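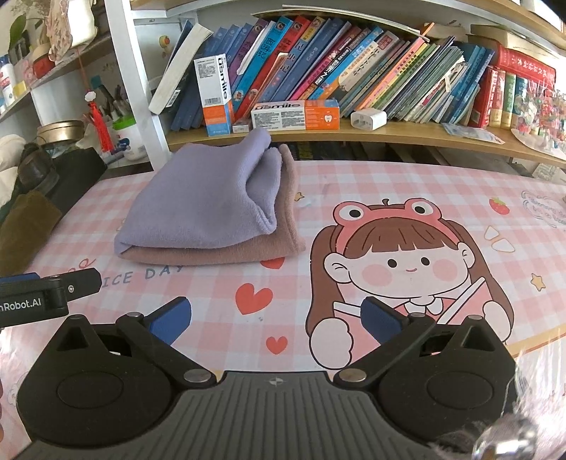

# How to Read a Celebrity Breakup Story Without Losing an Afternoon

I edited a gossip newsletter called Zisness for longer than I tell people at parties. We once ran 1,003 words on a singer buying one airline ticket instead of two. These days readers write to ask which breakup stories they should believe, so I've put my method in one place. It takes a cup of coffee and a pencil.

## 1. Find the sources

Underline every person quoted. Then cross out anyone called a pal, an insider, an onlooker or "close to the couple." On a bad day you'll be left with a headline and a birthday.

A pal can be a real friend. A pal can also be a publicist with a calendar and an album to sell. Read the quote out loud. If it contains the phrase "focusing on their work right now," you are listening to someone with a desk.

## 2. Check who had it first

Copy one odd phrase from the story into a search box, in quotation marks. Sort by time if you can. You'll usually find fifty sites reporting the same split and 50 sets of adjectives wrapped around one original paragraph. Read that paragraph and skip the rest.

Suqin Fang, who trained me, made us write the original outlet at the top of every draft in red ink. I still do it on grocery lists.

## 3. Separate the photo from the caption

Cover the caption with your thumb. Write down what the photo shows – say, a woman leaving a bakery. Now lift your thumb. "Putting on a brave face" came from the caption writer, who was paid to find some bravery in a bag of rolls.

Check the photo credit too. Old pictures get plenty of new heartbreak pinned to them. I once matched an "emotional first sighting" to a movie premiere held two coats and one haircut earlier.

## 4. Look for the thing being sold

Search both names with the words "tour," "trailer" and "season." Give it 3 minutes, no more. A release next month proves nothing, but move the story down a notch.

## 5. Score it

My scale is crude:

- **3 points:** a statement from either person, or a court filing
- **2 points:** a named representative who picks up the phone
- **1 point:** a pal
- **0 points:** an unfollow

Anything that adds up to less than 3 goes in the drawer until October, or whatever month is comfortably far off. Don't add pals together. Angus Gourlay, who ran the rival Kollside column, once got to nine that way and married off two people who had met in an elevator.

## If you've already shared it

Delete the post, or add a line saying the story hasn't been confirmed. Skip the long apology. Mine ran to 817 words and got more clicks than the rumor, so we had to correct that as well.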